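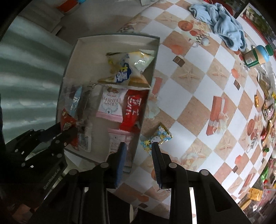
Poonam Agarwal wrote back to our spring newsletter to say that she would happily have joined years ago, only she had always taken it for granted that you needed an engineering degree before anyone would let you near a satellite signal, and would we please say plainly on the website that you don't.

So, plainly: you don't. The Grutum Listening Project is looking for new participants for its next season, which starts in November, and we would be very glad to hear from people who have never touched a radio in their lives, as well as from those who have a shed full of them (we love you too, and we may ask to borrow a cable).

What we do

Grutum is a small ground station in the old Stukov building at the north end of Nollstead. We listen to little research satellites as they pass overhead, record whatever they send down, tidy up the recordings and pass them along to the student teams who built the spacecraft. Many of those teams have a single antenna on a campus roof on the other side of the world, and a satellite in low orbit is only above their horizon for a few minutes at a time. Every extra pair of ears helps them, and a recording from our part of the globe can fill in hours they would otherwise know nothing about.

This season most of our time will go to Semwal, a student satellite carrying a simple instrument for measuring the faint glow of the upper atmosphere at night. Its signal is not a strong one, and we expect to spend a fair bit of the first month learning its habits.

What you would be doing

We have room for 9 new people. Each of you would join a listening team of three, with at least one person on it who has done a season before. Teams take one evening a week, normally from 6:30 until the last useful pass, and no one minds if you need to slip away early to put children to bed or catch the bus. On a typical evening you would check the pass predictions, point the antenna (the motors do the heavy work, but they like to be watched), start the recording, and write up the log in words that somebody else can follow.

There is also quieter work between passes, and some people come mostly for that. Old logs need matching to their recordings, the noise survey wants redoing now that the street lighting has been changed, and our handbook still describes a receiver we retired two winters ago. If you write clearly, or have a good ear, or simply enjoy putting things in order, you will be very welcome.

Training

Training is spread over five sessions, all held on a Saturday morning at the station, with tea and coffee on and plenty of time for questions. We cover how orbits work, how to read a waterfall display, how to use the software and how to keep a decent log. There is a little arithmetic in the second session, and we take it slowly. You won't need an amateur licence to take part, as we only receive. Anyone who catches the bug and wants to study for one will find good company here.

Who can take part

Anyone aged 16 or over. Those under 18 will need a parent or guardian's signature. The control room is on the ground floor with step-free access from the parking lot, and the log work can be done from home if getting here is difficult. Places are unpaid, but we refund local travel, and there is a $50 season grant for any participant who would otherwise find the cost of taking part a worry – just tick the box, we don't ask for an explanation.

How to apply

Pick up a form at the station on any listening evening, or ask for one through the contact page. It is a single page. Tell us a bit about yourself, which evenings suit you, and what made you curious. We read every form properly and reply to everyone, including those we can't fit in this time, whose names go to the top of the list for the following season. If you'd sooner come and have a look before deciding, do – ring the bell by the side door and give us a minute or two if there's a pass on.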